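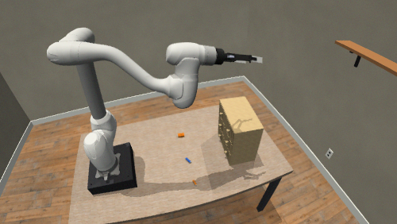
Etudska 커뮤니티 도움말 > 장비 구매와 예산

탁상용 로봇팔 한 세트, 예산 2,000만 원을 어떻게 나누면 될까요

Ntombi Mnguni
29/05/2018 작성

소규모 교육 및 연구 공간에서 장비 구매를 맡고 있습니다. 물건을 집어서 옮기고, 작은 서랍장의 서랍을 여닫는 작업을 할 로봇팔을 한 대 들이려고 합니다. 지금은 시뮬레이션에서만 돌려 봤습니다. 상판이 나무로 된 테이블에 흰색 다관절 팔을 올리고, 끝에 검은색 그리퍼를 달고, 같은 테이블 오른쪽에 나무 서랍장을 놓은 구성입니다. 팔과 서랍장 사이에는 주황색과 파란색 작은 블록을 둡니다. 실물도 되도록 이 배치에 맞추고 싶습니다.

승인받은 금액은 부가세 포함 2,000만 원입니다. 추가 배정은 올해 안에는 없다고 들었습니다. 두 군데에서 견적을 받았는데 방식이 너무 달라서 비교가 잘 안 됩니다.

Rovine 쪽은 팔과 제어기만 들어 있는 견적입니다. 그리퍼는 별도이고, 담당자가 Tistik 제품을 따로 사면 된다고 했습니다. 설치는 구매자가 직접 하는 조건입니다. 금액만 보면 여유가 꽤 남습니다.

Panganiban 쪽은 팔, 그리퍼, 받침, 설치, 하루 교육까지 한 묶음입니다. 예산을 거의 다 씁니다. 항목별 금액을 달라고 했더니 총액만 다시 왔습니다.

제가 궁금한 점은 이렇습니다.

팔 말고 따로 돈을 잡아 두어야 하는 항목이 무엇인지 알고 싶습니다. 테이블은 창고에 있는 나무 테이블을 쓰려고 했는데 괜찮은지도 모르겠습니다. 시뮬레이션에서는 팔을 올려놓는 받침을 그냥 테이블 위에 두면 끝이라서 생각을 해 본 적이 없습니다.

그리고 서랍장을 테이블 위에 놓을 때 팔의 도달 거리를 얼마나 여유 있게 봐야 하는지 궁금합니다. 사양표에 적힌 최대 거리만 보고 골라도 되나요?

마지막으로 일정입니다. 주문하고 바로 쓸 수 있는 물건이 아닌 것 같은데, 납기 말고 또 잡아야 하는 기간이 있는지 알려 주시면 계획서에 반영하겠습니다. 방 크기는 넉넉한 편이고 바닥은 마루입니다.

Samuele Benedetti

작년에 비슷한 규모로 한 세트를 꾸렸습니다. 항목별로 적겠습니다.

먼저 견적 두 장을 그대로 비교하지 마시고, 빈 표를 직접 만들어서 양쪽에 똑같이 보내세요. 행에는 팔 본체, 제어기, 그리퍼, 손목 연결 플랜지, 케이블, 베이스 고정판, 테이블, 비상정지 장치, 운송비, 설치, 교육, 보증 연장, 예비 부품을 넣습니다. 포함이면 '포함', 없으면 '없음'이라고 적어 달라고 하시면 됩니다. 총액만 주는 업체도 표가 오면 대개 채워 줍니다. Panganiban에는 금액 칸을 비워도 좋으니 포함 여부만 적어 달라고 해 보세요. 저희도 그렇게 해서 받았습니다.

테이블 얘기부터 하겠습니다. 창고에 있는 나무 테이블은 일단 빼고 생각하시는 게 좋습니다. 팔이 멈출 때마다 상판이 흔들리고, 가는 다리가 달린 테이블은 더 심합니다. 무게를 견디는 것과 흔들리지 않는 것은 따로 봐야 합니다. 저희는 처음에 사무용 책상에 클램프로 물렸다가 한 달쯤 뒤에 철제 프레임 작업대로 바꿨습니다. 작업대와 고정판 가공비를 합쳐서 300만 원이 넘게 들었는데, 처음 계획서에는 이 금액이 아예 없었습니다. 상판을 꼭 나무 느낌으로 맞추고 싶으시면 철제 프레임 위에 목재 상판을 얹고, 팔 고정판은 상판을 관통해서 프레임에 볼트로 체결하세요. 카메라로 보는 모습은 시뮬레이션과 비슷하게 되고 강성은 프레임이 맡습니다.

마루 바닥은 상판만큼은 아니어도 확인이 필요합니다. 높이 조절 발이 있는 작업대를 사고, 발밑에 넓은 판을 받치세요. 마루 널 이음매에 발 하나가 걸리면 수평이 조금씩 틀어집니다.

받침 블록도 주문품입니다. 시뮬레이션에서는 검은 사각 블록 하나를 올려 두면 되지만 실물에서는 팔 제조사의 볼트 구멍 도면에 맞춰 가공해야 합니다. Rovine에 도면을 먼저 달라고 하세요. 구매 전에도 줍니다. 도면을 들고 동네 가공소 두 곳에서 견적을 받으면 됩니다. 블록 높이를 시뮬레이션 값과 똑같이 맞추려면 도면에 그 치수를 분명히 적으시고, 고정판 두께가 높이에 포함되는지도 같이 적으세요. 저희는 판 두께만큼 높게 나와서 좌표를 전부 다시 넣었습니다.

그리퍼는 Tistik 것을 따로 사셔도 되는데 세 가지만 확인하세요. 플랜지 규격이 맞는지, 통신이 제어기에서 바로 되는지, 손끝만 따로 살 수 있는지입니다. 손끝은 소모품입니다. 서랍 손잡이를 당기는 작업이면 블록만 집을 때보다 훨씬 빨리 닳습니다. 저는 여분 한 쌍을 본체와 같이 주문합니다. 나중에 따로 시키면 운송비가 물건값만큼 나옵니다.

도달 거리는 최대값만 보고 고르시면 안 됩니다. 사양표의 최대 거리는 팔을 거의 다 폈을 때 값이고, 그 자세에서는 손목을 원하는 각도로 돌릴 여유가 없습니다. 서랍은 손잡이를 잡은 다음에 똑바로 당겨야 하니까 그 경로 전체에서 손목 각도가 유지되어야 합니다. 서랍장 맨 아래 칸과 맨 위 칸이 제일 어렵습니다. 아래 칸은 그리퍼 몸통이 상판에 닿고, 위 칸은 팔꿈치가 높이 올라갑니다. 이미 시뮬레이션이 있으시니 후보 모델의 치수를 넣고 위아래 칸을 끝까지 여는 동작만 먼저 돌려 보세요. 돈이 안 드는 확인입니다.

이때 서랍장 앞면 방향도 같이 정해 두세요. 앞면이 팔 쪽을 향하면 당기는 방향이 팔 몸통 쪽이 되어서 경로가 단순합니다. 대신 서랍이 열려 나올 공간을 팔과 서랍장 사이에 비워 두어야 하고, 블록을 놓는 자리와 겹칩니다. 저희는 블록과 서랍장 사이를 50cm로 잡았다가 작업대 폭을 다시 계산했습니다. 작업대를 주문하기 전에 바닥에 테이프를 붙여 놓고 종이 상자로 배치를 해 보시면 금방 나옵니다.

금액을 나누는 순서는 저라면 이렇게 합니다. 안전과 고정에 드는 돈을 맨 먼저 떼어 놓습니다. 비상정지, 작업대, 고정판, 바닥 표시까지입니다. 그다음에 그리퍼와 여분 손끝을 잡습니다. 남은 금액 안에서 팔을 고릅니다. 팔을 먼저 고르면 반드시 작업대에서 줄이게 되는데, 거기서 줄이면 팔 정밀도가 아무리 좋아도 의미가 없습니다. 예비비도 조금은 남겨 두세요. 콘센트 위치가 안 맞아서 배선을 새로 하거나 케이블 길이가 모자라는 일이 생깁니다.

일정은 납기 뒤에 4주를 더 잡으시라고 하고 싶습니다. 고정하고 배선하는 것은 며칠이면 됩니다. 나머지는 좌표 맞추기, 그리퍼 통신 확인, 안전 점검 서류, 그리고 시뮬레이션 값과 실물 값을 맞추는 데 씁니다. 계획서에 '설치'라고 한 줄로 적으면 윗분들은 하루로 읽습니다. 항목을 나눠서 적으세요.

Nouhaila El Sherbiny

저라면 Panganiban으로 갑니다. 묶음이 비싸 보여도 문제가 생겼을 때 전화할 곳이 하나입니다. 저희는 팔 따로 그리퍼 따로 샀다가 통신이 안 될 때 양쪽에서 서로 상대편 문제라고 해서 오래 걸렸습니다. 교육도 하루면 짧지만 없는 것보다는 낫습니다.

테이블은 저희는 그냥 나무 테이블 쓰는데 천천히 움직이면 괜찮던데요. 속도를 낮게 설정하시면 됩니다.

Assunta Bellini

위의 두 답변과 겹치지 않는 것만 적습니다. 저는 로봇을 직접 다루는 사람은 아니고 구매와 검수를 담당합니다.

묶음으로 사실지 따로 사실지는 계약서 문구에 달려 있습니다. 묶음이라도 그리퍼 보증은 원제조사 조건을 따른다고 적혀 있으면 전화할 곳이 하나라는 장점은 없어집니다. 이 문장이 있는지 꼭 보세요. 반대로 따로 사시는 경우에도 Rovine에 그 그리퍼와 연결해서 동작을 확인한 뒤 납품한다는 조건을 넣어 달라고 요청할 수 있습니다. 비용을 조금 받는 곳이 많습니다.

검수 기준은 주문 전에 글로 정하세요. '정상 작동'이라고만 쓰면 팔에 전원이 들어오는 것으로 검수가 끝납니다. 질문하신 작업이라면 작은 블록을 집어서 지정한 자리에 놓기, 서랍장의 정해진 칸을 열고 닫기, 비상정지를 눌렀을 때 멈추기 정도로 적으시면 됩니다. 서랍장과 블록은 구매자가 준비하고 업체가 그것으로 시연한다는 문장도 넣으세요. 업체가 가져온 물건으로 시연하면 대개 잘됩니다.

서랍장도 예산 항목에 올리세요. 저희 팀은 시중에서 산 작은 목제 서랍장을 썼는데, 다음에 같은 것을 사려니 단종이었습니다. 손잡이 모양이 달라지면 작업을 다시 맞춰야 한다고 해서 그 뒤로는 같은 제품을 한 번에 여러 개 삽니다. 큰돈은 아닙니다. 서랍장을 테이블에 고정할 방법도 미리 정해 두세요. 빈 서랍장은 가벼워서 서랍을 당기면 몸통이 같이 끌려옵니다. 상판에 구멍을 뚫어도 되는지, 꺾쇠로 할지에 따라 상판 재질이 정해지기도 합니다.

그림자와 조명 얘기가 없어서 한 줄 보탭니다. 카메라로 물체를 찾을 계획이면 조명 비용을 따로 잡으세요. 창문 쪽 빛이 강하면 팔 그림자가 상판을 가로지르고 물체 위에도 걸립니다. 개발하는 분들 말로는 그것 때문에 낮과 저녁의 결과가 달랐다고 합니다. 저희는 암막 블라인드와 확산판이 달린 조명을 샀습니다.

지출 시기도 한번 보세요. 팔 대금은 선금과 잔금으로 나뉘는 경우가 많고, 작업대와 가공품은 대개 납품 때 전액입니다. 올해 안에 다 써야 하는 돈이라면 납기가 제일 긴 품목부터 발주하고, 작업대는 팔이 오기 전에 도착하게 맞추세요. 팔이 먼저 오면 상자째로 보관할 자리가 필요하고, 개봉 전에 보증 기간이 시작되는 계약도 있습니다.

Ntombi Mnguni

답변 감사합니다. 표를 만들어서 두 업체에 보냈고, Rovine에서는 볼트 구멍 도면을 먼저 받았습니다. Panganiban은 담당자가 출장 중이라 답을 기다리고 있습니다.

창고 테이블은 쓰지 않기로 했습니다. 철제 프레임에 목재 상판을 얹는 쪽으로 견적을 요청했습니다. 서랍장은 시뮬레이션처럼 손잡이가 작고 앞으로 튀어나온 것으로 찾는 중입니다. 맨 아래 칸을 여는 동작은 후보 모델 하나에서 손목이 걸려서 그 모델은 목록에서 뺐습니다.

한 가지만 더 여쭙겠습니다. 고정판을 상판에 관통해서 체결할 때 상판과 판 사이에 고무 같은 것을 넣으시나요, 아니면 바로 붙이시나요?

Samuele Benedetti

고무는 넣지 마세요. 눌리면서 팔이 미세하게 기웁니다. 볼트 자리에 금속 슬리브를 끼워서 힘이 목재를 거치지 않고 프레임으로 바로 가게 하면 됩니다. 가공소에 도면을 줄 때 슬리브 길이를 상판 두께와 같게 적으시고, 상판은 실제로 받은 물건을 재서 그 값을 쓰세요.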